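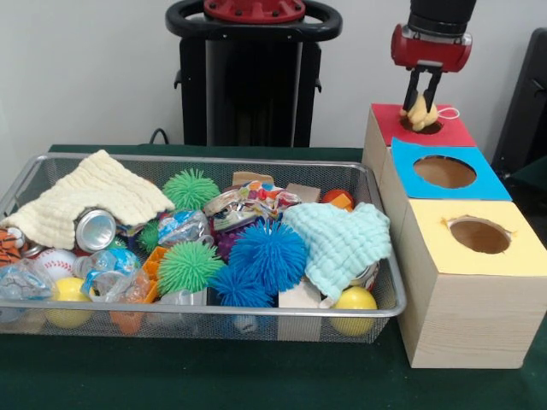 Rornalent sorting boxes, set of 3
Reviewed by Domingo Huenchumán
April 17, 2023

I bought these to get small toys and balls off the floor and into something with a top. Each box is square with a round hole in the colored top, one yellow, one blue, one pink. The set cost 87 dollars, which is high for three boxes.

The hole is the main thing to think about before buying. A baseball goes through mine. Spiky rubber balls go in with a push, as the filaments bend. Washcloths have to be bunched up first or they hang out over the rim.

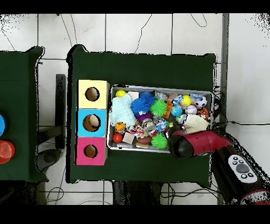
Color is the easiest way to split things up. We tried balls in yellow, cloths in blue and everything else in pink, and pink filled up first. I still keep a wide, shallow metal basket next to the boxes for whatever hasn't been sorted, and I would not try to do without one.

The tops wipe clean with a damp rag. One had a rough spot inside the hole that I sanded in 10 minutes. I had the Pedar bins before these, and they held more but tipped over easily. The Rornalent boxes stay put on a tablecloth.

Four stars. I took one off for the price.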